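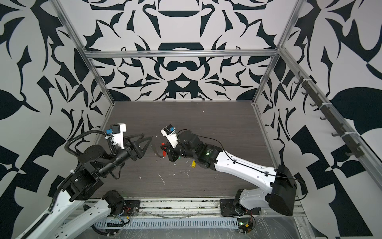 Budgeting for a two-arm bench cell, what am I forgetting?

Print this thread | E-mail this thread

**csaba_b**
Hi all, first proper post from me after lurking since March. I've been told there's money for a second two-arm cell and I've got to put a shopping list in before the year closes. My figure so far is £2,404 for everything that isn't an arm, so that's extrusion, table, wall panels, cable management, wrist cameras and the bits and bobs. The arms come out of another pot, thank goodness! Does that sound daft to anyone who's built one? The cell we've got was put together before my time and I can't find a single receipt for it.

**peninah barasa**
Not daft, but I'd bet you've left out spares. We run a pair of Govum arms doing fiddly small-parts handling (picking tiny bits up, passing them from one gripper to the other, that sort of thing) and what eats our money is fingers and cables. I put five sets of fingers on the order now and don't feel the least bit guilty about it. Wrist cameras too, get one more than you need. The connectors on ours really don't like being bent.

**Remigiusz**
I'd push back on the extrusion. Do you need a full enclosure? We spent £1,293 on ours with the Domański profile and I could have stood the same arms on a kitchen worktop with a clamp at each corner. Put it into a better table.

**csaba_b**
Remigiusz, I did wonder, but I like having rails to fix things to. We've got a little strip of black hooks cable-tied down the one on the right and I'd miss that. And the patterned walls are staying whatever happens, I've grown very fond of them :)

**Remigiusz**
Hooks are two quid. You can screw hooks to anything.

**aniela_l**
Ooh, I disagree with Remigiusz (sorry!). Walls keep the background the same every time, and that saved us no end of bother when the department moved us to a room with big windows. If you skip them you'll end up buying blinds, and blinds cost more than panels, ask me how I know. I do agree on the table though. Our dark wood-grain top looked lovely for a week and now it shows every last white flake and sliver, so I'd go for mid grey and a small hand vac. Put the vac on the list! Ours wasn't, and I've been bringing mine from home.

**Sławomir G.**
Check the lead times before you worry about the price. Plavesano quoted me 16 weeks on base plates. The arms sat in their boxes all that time and the warranty was running.

**csaba_b**
Sixteen?! Right, that changes things. Could I get the plates cut locally?

**Sławomir G.**
You can, I did it for the second pair. Get the hole pattern from the arm you've got and not from the PDF. The drawing I had was for the older base.

**peninah barasa**
Seconding that. Also cable carrier, the black segmented stuff that runs up the arm. We only had it on one arm to begin with and a thin cable clipped along the other, and I've changed my mind twice about which I prefer. The carrier is tidier but it's a pain when you need to swap one wire. Budget for both and see.

**aniela_l**
And somewhere decent to mount the control boards, please. A little board sitting out at the front with its wires trailing over the metal is fine until somebody leans over to pick up a dropped part. A plastic box with a lid would do.

**Remigiusz**
Now that I'll agree with. Also a slotted metal tray along the front edge, if you haven't got one. Cheap, and you can tie everything down to it.

**csaba_b**
We've got the tray, and it'll be on the new one too. OK, revised list: spare fingers, one extra camera, locally cut plates, grey top, lidded box, hand vac. I've knocked the second monitor off to pay for it. I'm keeping the walls, Remigiusz! Will post the final number once purchasing have had their go at it.

**Remigiusz**
Your money. Get a quote from Wonevmont for the profile as well, they cut to length and you won't be left with a cupboard full of offcuts like me.

Related threads
- Domański profile: which corner brackets?
- Second-hand arms, worth the risk?
- Wrist camera cables keep working loose
- How much do you put by for repairs each year?
- Govum finger sets, where to buy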